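Fellbridge Robotics Users Forum
Board: Faults and Safety Reports
Topic: Uncommanded gripper release on two-arm tabletop cell, left and right affected differently

Posted by: cell_admin_north
Status: Site coordinator

We are reporting a fault on our two-arm tabletop cell and would appreciate comment from other sites before we return the unit to service. The matter has been entered in our internal log and the cell is locked out as of this afternoon.

The task is a simple one. One arm steadies an open pencil case, and the other takes up a pencil and places it in the case. The program had completed 566 cycles since the last controller update without an entry in the fault log. On the next cycle, the right gripper opened fully while the arm was in transit. The pencil was dropped onto the table and the arm continued along its planned path as if it still held the part. Four seconds later the left gripper closed without a command from the task program.

No one was inside the marked area and there was no injury. The pencil case was pinched and its zipper is bent. We regard the event as serious all the same. A gripper that closes by itself is a hazard to anyone clearing the table by hand, and our operators do clear this table by hand.

Controller: Kokkonen, current release. Gripper drivers: Anum, two units, one per arm. Cell layout and wiring were done by our own staff to the Fellbridge tabletop guide.

We would be grateful for answers to the following. Has any site seen a release in transit on the same release? Is there a known fault in which the two drivers exchange commands? Should the stop button be expected to remove power from the grippers, or only from the arm joints?

Posted by: benchwork_34
Status: Member

We have seen the first part of this, but not the second. On our cell the gripper opened in transit on two occasions in September. Both were traced to a loose connector at the wrist. The driver loses its position signal, restarts, and opens to its home position as part of the restart. The arm controller is not told, so it carries on.

I would ask the original poster to check the driver log separately from the controller log. They are not the same file, and a restart of the driver does not appear in the controller log at all. A clean fault log on the controller is therefore of limited value in this case.

Posted by: cell_admin_north
Status: Site coordinator

Thank you. We had reviewed the controller log only. The driver log has now been pulled and it does show a restart on the right unit at the time of the release. It shows nothing on the left unit.

With the lockout lifted for one supervised test under our written procedure, we ran the task again at reduced speed with the area clear.

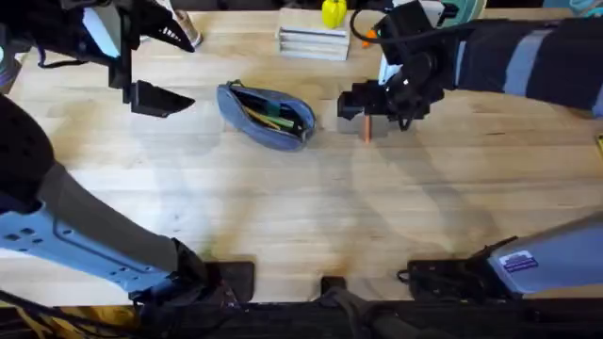 Supervised test at reduced speed: pencil in the right gripper, tip close to the table, open case between the two grippers.

The fault did not occur during the test. We moved the right wrist through its full range by hand afterward, with power to the joints removed, and obtained one further restart of the right driver when the wrist was turned to its outer limit. This supports the connector explanation for the right arm. It does not explain the left.

Posted by: m_halvard_cells
Status: Member

I do not agree that the connector should be accepted as the cause at this stage. One restart at the outer limit of the wrist is a finding, but the original event took place in transit. Does the transit path take the wrist anywhere near that limit? If it does not, the test has found a second fault and the first is still open.

I would also draw attention to the cables. There is a black cable arching over the top of the right gripper, and another looping down beside the left one. On our cell we do not allow a free loop at the gripper. It is clipped to the forearm at two points and the length between clips is written on the maintenance card. A loop of that kind pulls on the connector at some wrist angles and not at others, and faults of this type can stay hidden for hundreds of cycles.

Posted by: benchwork_34
Status: Member

With respect, the two positions are compatible. A cable under strain and a loose connector are the same fault looked at from either end. I would replace the connector and clip the cable and then run the cycle count again.

I also disagree with the practice of clipping at the gripper itself. We tried it. The clip moved the strain to the elbow and we lost a cable there. A loop of the correct length is acceptable if it is inspected.

Posted by: m_halvard_cells
Status: Member

Inspected by whom, and how often? Our experience is that a loop is inspected for the first month. I will leave the point there, as it is a matter for each site.

Posted by: kedside_training_lab
Status: Institutional member

This reply is made on behalf of the Kedside training lab, which operates the same arrangement of two arms for instruction.

We wish to address the left gripper, which we consider the more serious half of the report. Our lab had a similar event last year. The cause was a duplicate address. Each Anum driver carries an address setting, and both of ours had been left at the factory value. The controller had assigned temporary addresses at start-up and all was well until one driver restarted. The restarted driver came back on its factory address, the controller re-sent the last pending command, and the wrong unit answered.

The sequence reported here fits that pattern closely. The right driver restarts and opens. The controller, which still expects a closed gripper, sends the close command again. The left unit receives it and closes. The left log would show a normal command and no fault, which agrees with what the original poster has found.

Please check the stored address on both drivers with the controller switched off. The controller screen will show the temporary address and will give a false reassurance.

Posted by: cell_admin_north
Status: Site coordinator

We can confirm that both drivers hold the same stored address. We checked them as described, with the controller off. The setting is not mentioned in our commissioning checklist and that omission is ours.

On the question put by m_halvard_cells, the transit path does not reach the outer limit of the wrist. It does pass through an angle at which the cable is drawn tight against the gripper body. We found this by stepping slowly through the path. The connector has been removed for examination.

Posted by: quietline_ops
Status: Member

I have read the thread with some concern that the third question has gone unanswered. On this controller, the stop button removes power from the arm joints only. The grippers remain live. This is intentional, so that a held part is not dropped when the arm stops, but it means that pressing stop and reaching in does not protect the hand from a gripper that closes.

Any site that clears the table by hand should fit a separate isolator for the gripper supply, within reach of the operator, and should have a written rule that it is switched off first. I would put this ahead of both the connector and the address. The original poster lifted a lockout to run a test before this was settled. I would not have approved that.

Posted by: cell_admin_north
Status: Site coordinator

The criticism is noted. The test was run with the area clear and no hand entered it while the arms had power. However, the wrist was then moved by hand with joint power removed and the grippers live, and in light of the reply above that should not have been done. It has been added to our report as a separate item.

Posted by: benchwork_34
Status: Member

One caution on the isolator. If gripper power is cut while a part is held, the part may fall. For a pencil this is of no importance. For anything heavy or sharp, lower the part to the table first where it is safe to do so – and write that into the rule as well.

Posted by: quietline_ops
Status: Member

Agreed for planned stops. In an emergency the part should be allowed to fall.

Posted by: cell_admin_north
Status: Site coordinator

Interim actions at our site are as follows.

The cell remains locked out. Separate stored addresses will be set on the two drivers and recorded on the cell door. The right connector will be replaced and the left one inspected. Cable routing will be reviewed on both arms, with the clip question left open until we have looked at the elbow. A gripper isolator is on order. The task program will be changed to check for a held part before each transit and to halt both arms if the check fails.

We will not restart production cycles until the isolator is fitted. We intend to run 566 cycles with the area closed before operators return to the table, and will post the driver logs from that run in this topic.

Posted by: m_halvard_cells
Status: Member

566 is the number at which it failed last time. I would run a good deal more than that.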